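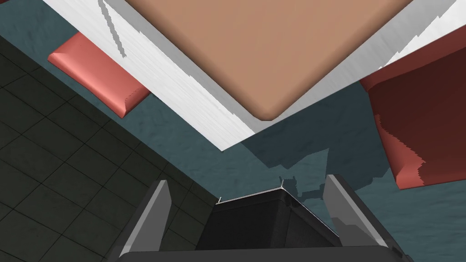 Figure 2. Simulated view from behind the gripper, fingers open and pointing toward the corner of the tan square panel. Teal carpet on one side, dark tile on the other.

4.2 Teaching by remote control in the simulated living room

I want to slow down in this section, because the collection of the remote-control demonstrations ate most of my fall and a lot of what we learned never made it into the numbers. The short version is that steering a simulated arm through somebody else's wrist view is much harder than I expected, and the way people cope with it shows up in the data.

The setup is the one from Section 3. The operator sits at a desk with the Grirnen hand controller and sees a single rendered view that rides along with the gripper. Move your hand forward, the gripper goes forward. Twist your wrist and the whole room twists with you, which is what gives you views like the one in Figure 2, where a square panel looks like a tilted diamond and you have to stop and think about which way the floor goes. There is no outside view in this condition. We did try one during piloting (a small inset in the corner of the monitor), and the operators stared at the inset and ignored everything else, so the demonstrations it produced were pretty useless for training a policy that would only ever get the wrist view. Out it went.

The task is what we call corner approach. Starting from a random arm pose, the operator brings the open gripper up to a named corner of a piece of furniture and holds it there, fingers to either side of the corner, for two seconds. No grasping. It sounds trivial! I thought so too, and I told Leonora Cruzado, who ran half the sessions, that we'd be done before lunch on the first day. We collected 395 demonstrations in this room in the end and it took us into December.

Most of the trouble is depth. With one wrist view and no stereo, you judge how far away the corner is from how fast it grows as you move, plus whatever hints the room gives you. The shadows turned out to matter a lot more than I'd planned for. The renderer we used (Hurnik, with the cheap shadow setting turned on so we could keep the frame rate up) draws blocky, stair-stepped shadows, and you can see one on the carpet in Figure 2, just off the corner and reaching toward the gripper. It's ugly. I had a note in my lab book to fix it. Then Leonora watched recordings of her own sessions and noticed that she was using shadows on the floor to decide when to slow down. I went back to my recordings and, yes, I do it as well. So we left the shadows ugly and kept them the same for every operator.

The floor boundary is the other thing people lean on. The straight line where the tile meets the carpet gives you a direction that stays put no matter how the arm is rolled, and the grout lines give you a second one. In the interviews after the sessions, several operators said they would roll the wrist until the boundary "looked right" and only then start toward the corner. What counted as right was different from person to person, which is a headache for imitation learning. You end up with a handful of habits for the same task, each one perfectly sensible, and a policy that averages them into something no person would do. I come back to this in Section 5, where the fix is to condition on the operator during training and drop that input later.

We compared remote control against guiding by hand. For the hand-guided set, Renato Talavera built a passive arm with the same joint layout as the simulated one, and the person just grabs it near the wrist and walks it through the motion while the simulated arm copies every joint. I loved this one, I'll admit. You feel where the elbow is, you feel when you are about to run out of reach, and you almost never end up in the folded-up poses that remote operators drive themselves into. The paths are shorter and smoother too, and when I play them back at double speed they still look like something a careful person would do.

But there's a catch, and it took me embarrassingly long to see it. When you guide by hand you are looking at the arm in front of you about as much as you are looking at the monitor. Your knowledge of where the gripper is comes partly through your own shoulder. The policy gets none of that. It gets the wrist view and the joint angles, and it has to explain a nice confident motion using a picture in which the important corner might be off to the side or hidden behind something. Remote operators can't do that. If they lose the corner they stop, back up, and hunt for it, and all that hunting is in the data, with the view that caused it sitting right next to it. I used to trim those stretches out as junk. Please don't do what I did! When I put them back in, the trained policy started backing up and hunting too, and that was the first time it recovered from a bad start without help.

A few practical notes for anyone who wants to repeat this. We logged joint angles and the wrist image together on one clock. An early version used two clocks and they drifted, and the whole first batch had to be thrown away (it is not part of the 395). We limited wrist roll speed on the controller, since fast rolls made one operator queasy and made everybody sloppy. We let people rest whenever they wanted and did not record a time limit on screen, because a visible countdown in the pilot made people rush the final approach and bump the corner. And we saved every attempt, including the abandoned ones, with a flag that the operator set by pressing a foot pedal. Leonora argued for the pedal over a key on the keyboard and she was right, people forgot the key constantly.

Picking the corner deserves a word as well. The instruction is given in text before each attempt, something like "nearest corner of the square top," and the furniture is shuffled between attempts. "Nearest" is fine when you start far away and gets slippery once the arm has rolled over and two corners look equally close. We first scored those attempts against the corner that was nearest at the start. Renato pointed out that this punishes the operator for reading the instruction in the present tense, which is a fair way to read it. We ended up accepting either corner if both were within the tolerance at any point in the attempt, and Table 3 reports the scores under both rules so you can see the difference for yourself.

One last thing, about the room. We built it in the Villanueva scene editor and it is a deliberately plain place, with flat colors, soft cushions, and a floor in two materials. I had planned a more cluttered version, and a student in our group even started one under the name Mustness, but the operators were having a hard enough time with the plain room that I put it off. Whether the habits I described above survive in a messier space is an open question. My guess is that the shadow habit would go first, since overlapping shadows are hard to read even when you aren't upside down, and that the floor boundary would hang on as long as there was enough bare floor left to show it. Section 6 says what we'd need to collect to find out.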